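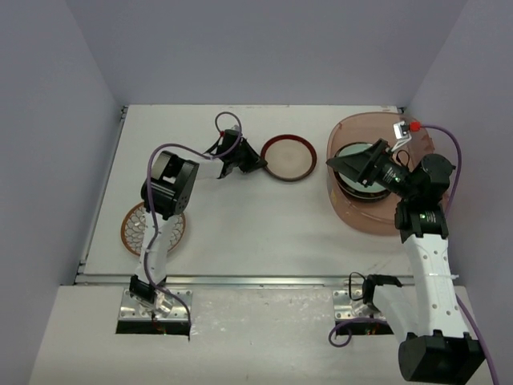 Plates, and a pink tub with more dishes in it.

Search this blog Search Type and press enter

I have now been told by three separate people that I am washing dishes wrong, and that the dishwasher would save me money, water, time and probably my marriage. The latest was my neighbor Telmo Montoya, who sent me a link at six in the morning with no message attached. The link went to a page run by Kollholm, a company that sells dishwashers. You can guess what the page concluded.

Let me say up front that I don't think the claim is crazy. A newish machine, packed full, run on the slow setting, probably does use less water than a person standing at a sink with the tap wide open for half an hour. I believe that. What I don't believe is that the person with the tap wide open is me, or my mother, or anyone I grew up with. Who washes dishes like that? You fill a basin. You wash the glasses first while the water is clean, then the plates, then the greasy stuff. Then you rinse in a second basin, or quickly under a thin stream. My mother would have come through the wall if she heard the tap running.

So the first thing I do with any of these comparisons is look for who they are comparing against. The Kollholm page says "typical hand washing" and leaves it there. There's a small star next to it. The star goes to a note at the bottom that says results may vary.

The second thing is the load. A full load in my house takes more than 4 meals to build up, and by then we're out of bowls. So what happens in real life is that somebody runs it two thirds full, or washes the bowls by hand anyway. Then there's the pre-rinse. The makers all say don't pre-rinse. Everyone I know pre-rinses. My friend Natalie Pickering has a Guillot that cost her $1192 installed, and she rinses every plate so thoroughly before it goes in that I would happily eat off it. I asked her what the machine was for. She said it was for drying. It doesn't dry the plastic.

I wrote to Kididum, the website that had the most-shared version of the water claim, and asked where the number came from. To be fair to them, I did get an answer, from a Peninah Wanyama, and it was a polite one. She said it came from "industry sources" and that they would look at making that clearer. That was in April. The page still says what it said.

Then there's energy, where I think both sides cheat a little. The dishwasher people count the hot water in your sink as if it were scalding from start to finish. The basin people (my side, I admit) forget that we top up. I top up. I top up at least once if there's a roasting pan, and in winter I do it just because my hands are cold. If somebody put a meter on my hot tap I might not enjoy the result, and I notice that I haven't gone out and bought a meter.

What bothers me more is the time argument. "Get 70 hours of your year back!" says the Kollholm page, with an exclamation point. Back from what? Scraping, loading, unloading and fishing the lid of something off the heating element all take time too, and I didn't see any of that subtracted. And the washing up is when I listen to the radio. It's also when my husband and I sort out who is picking up whom, which we'd otherwise do by text, badly.

Visitación Arroyo, who reads this blog and disagrees with most of it, wrote in to say that I'm romanticizing a chore because I've only got two people to wash for. She raised five kids and would have traded the car for a dishwasher. Fair enough. I'd have bought her one. For a house of seven the machine wins and I won't argue.

But we are two people with one shelf of plates, and the cupboard it would replace is the only one in the kitchen that closes properly. Telmo can keep sending links. If he finds one that says what the hand washer was doing with the tap, I'll read it to the end.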